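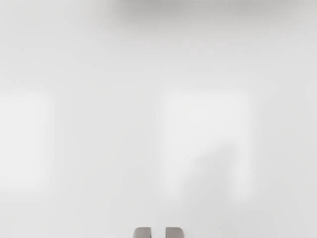 Night Class: Build Your Own Amp and Pedals
Week 7 notes: power supplies, hum, and where to put your ground

Hi all. I promised I'd write up what I said at the bench last time, because I talked too fast and Noura Saab told me so (thank you, Noura). It's mostly about noise. If your Brellden kit already runs quiet, skim the first part and go to the homework.

Hum or buzz?

Get used to telling these apart by ear. Hum is the low, round one, 60 Hz or 120 Hz. Buzz is the same family but with a lot of spiky stuff on top. A steady 60 Hz hum usually means something is being picked up from the AC wiring or the transformer. 120 Hz points at the supply itself, often a tired filter cap. Buzz that drops when you touch the strings is a shielding problem, and you can swap filter caps all night without touching it.

Kristóf Gulyás asked how to tell 60 from 120 without a scope. Play the open A on a bass, that's 55 Hz. 60 sits just under the B flat above it, and 120 is an octave higher. Close enough for us!

Grounding

I drew the star ground on the board and then half of you wired it as a chain anyway. The big current pulses run from the rectifier to the first filter cap and back. Keep that loop short and keep it to itself. Then take a wire from the negative end of that cap to your star point. The input jack ground goes to the star on its own wire. Don't let it share with the power stage on the way.

If you use metal jacks on a metal chassis, you get a second ground path whether you wanted one or not. Fit the insulating washers. And the safety earth stays bolted to the chassis, with its own bolt, always. I will not plug in an amp where somebody has lifted it to cure hum. I'm boring about this and I plan to stay boring.

Before you poke around inside

Unplug it. Clip the meter on the first filter cap and watch the number come down. The Grudier board has a bleeder resistor but the older Skenitport one doesn't, and Hamdia Kumsa read 160 volts on hers well after she'd pulled the plug. Use the bleed lead with the big resistor in it (orange clips, hanging by the door), never a screwdriver. Then measure again.

Pedals on a shared supply

Daisy chains are fine for a few plain analog pedals. Add one digital delay and you may get a whine that goes up with the gain. Try the delay on its own battery or its own adapter. If the whine goes away, you want an isolated supply. Watch the positive ground fuzzes too, they can't share a chain with the rest of your board, it shorts the supply.

Homework

Measure the ripple on your first and second filter caps, AC range, with no signal going in. Check that your meter blocks DC on that range, some of the cheap ones don't. Write down both numbers. Then move the input ground wire somewhere silly and listen to what changes, with the amp unplugged and drained each time you move it.

Barry Tapley has the spare Grajales transformers, 2 left, so ask him soon. Bradley Stockdale is covering the next session and he'll start on tone stacks. Bring your schematic and a pencil.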